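Foro de aprendizaje de idiomas > Recursos y métodos
Tema: ¿Sirve de algo escribir un diario en español cada noche?

villads_th
Hola a todos. Soy danés y estudio español desde hace 6 años. En diciembre empecé un diario: una página cada noche, a mano, sin diccionario. Mi duda es si así solamente repito mis propios errores. ¿Alguien tiene experiencia de esto?

Solveig_L
Yo lo hice durante un invierno entero. La soltura mejora mucho, la gramática casi nada. Seguía escribiendo «por» donde tocaba «para» y tan contenta.

bhviid
No estoy de acuerdo con Solveig_L. Si uno relee la página al día siguiente, encuentra la mitad de los fallos él mismo. El problema es que casi nadie relee.

Solveig_L
Encuentras los fallos que ya sabes que son fallos. Los otros se quedan allí.

KajThor
En Brusholm, la escuela donde estudié, el profesor corregía solo una frase por página — la peor — y teníamos que copiarla bien 19 veces. Muy aburrido, pero todavía me acuerdo de todas.

bhviid
¿19 veces? Eso es un castigo, no un método.

villads_th
Gracias por las respuestas. Lo de una sola frase me gusta, aunque no sé si copiaré tanto. El sábado releí todo el cuaderno y el error que más se repite es el subjuntivo después de «cuando» con sentido de futuro. Escribo «cuando llego a casa, te llamaré» y no lo noto.

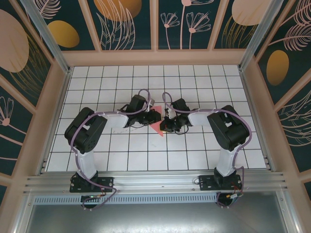
También me pasa que uso siempre los mismos verbos: hacer, tener, poner. Por eso voy a elegir cada noche un verbo nuevo y escribir con él por lo menos dos frases. Hoy toca «aprovechar».

Solveig_L
Eso ya me parece mejor. Y pide a un nativo que mire una página al mes, aunque sea deprisa.

bhviid
O léela en voz alta. A mí me funciona más que cualquier corrector.

KajThor
Con «aprovechar» ten cuidado: «aprovechar algo», pero «aprovecharse de alguien». Yo lo confundí en una carta a mi casera y tardó una semana en contestarme.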